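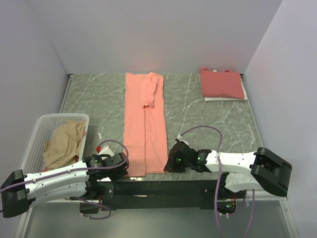 Two grippers at the near edge of a folded garment in the Pillau cell. Unsorted laundry goes in the basket at left, finished pieces on the stack at far right.

Folding has long been the weak spot in laundry automation. Flatwork such as sheets and towels runs through dedicated machines at high speed. Sweaters, hoodies and long-sleeved tops mostly still go to a table and a pair of hands.

Trustano's answer is the Pillau, a two-arm bench cell offered on lease to small commercial laundries. The arms sit at either end of a crossbeam at the front of the work surface, with plain walls on the other three sides. The lease is 1,857 dollars a month and covers software updates and one service visit per quarter.

We ran a unit for two weeks in December at Pradstead, a wash-and-fold shop that handles mixed household loads. On short-sleeved cotton the median cycle was 38 seconds, basket to stack. Long sleeves raised that to 45. The extra time goes into laying the sleeve back over the body before the lengthwise fold, a step the cell often repeats if the cuff bunches.

Over the trial it completed 265 garments without operator help. Failures fell into two groups: double picks from a tightly packed basket, and thin synthetics that slid when both grippers pulled at the hem. Fold quality was acceptable for bagged orders — less so for retail display, where panel edges need to line up.

"The arms are the easy part to buy," says Rodrigo Ramalho, product lead at Trustano. "Most of our engineering hours went into sleeves."

Valter Sampaio, who manages the Pradstead floor, would like a faster basket change. The cell must be paused for each swap, and restarting takes three screens on the control tablet.

Betancur, the regional distributor, handles installation and operator training. A fitted hood for lint control is priced separately.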